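Open evening at the Carkton shared workshop
24 October 2026

Carkton is a members' workshop on two floors of an old printing building. It opens its doors to visitors twice a year, in April and in the fall. I went to the fall one mainly to see the robot arm that a few members have been putting together in the upstairs room. Entry was free and the coffee was a dollar.

Getting in

The entrance is at the back, past the loading dock. Parking is tight, and I ended up on the street. Downstairs has the wood shop, two laser cutters and a long bench for electronics. I gave that floor a quick look and went up.

The arm

The build is called Memik. It is a tabletop arm with a two-finger gripper and a small camera at the wrist. The members bought the motors and made most of the rest themselves. Parts came to almost 129 dollars before the motors, and the first version took 15 weeks of evenings. That version had a belt drive at the shoulder that slipped under load, so they rebuilt it with a geared joint from Zwane. The new joint is louder but holds its position.

The control software is their own, running on a used desktop under the bench. A member drives the arm by hand from a second, smaller arm with the same joints, and the computer records the motion along with the camera picture. The recordings are used to train it to do the same job alone. They had 43 recordings of the current task on the list and wanted a lot more.

The task is a wire rack and some light blue pieces. I asked why a rack, and the answer was that wire is hard for a camera and they wanted something hard. Shiny wire changes its look with every small move of the wrist.

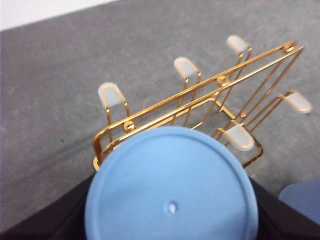 Both views are from the wrist camera, with a light blue piece between the fingers and the gold rack behind it.

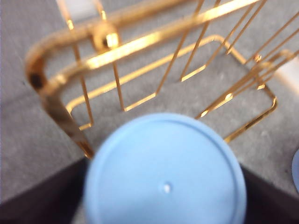

What the builders said about the gripper

The fingers are on their fourth design. The first set was too short and the knuckles hit whatever was next to the object. The second was long enough but bent sideways. The third worked on blocks and was poor on anything round. The current ones are printed in black at 10 percent infill with extra walls, and a spare pair takes an evening to print.

The camera mount has been moved twice. Set too far forward, it bumped into things. Set too far back, it saw mostly gripper. There is still a fair amount of finger at the bottom of the picture, and they have decided to live with it.

Cables are the weak point. The one to the wrist has been replaced several times, and the current one is an Etico flex cable clipped along the outside of the arm. I would have liked to see it inside the arm, but that would mean printing the forearm again.

Trying it

Visitors could drive the smaller arm for a few minutes each. It is harder than it looks from behind. Moving toward an object is easy. Judging depth is the problem, and I closed the fingers on air more than once before I got hold of a foam block. The trick I was given was to watch the screen and ignore the arm itself. That helped a little.

Practical notes

The upstairs room is reached by stairs only. The next open evening is planned for April. Files for the gripper are on a shared drive, and the link is on a card by the door. The shoulder drawings are not up yet.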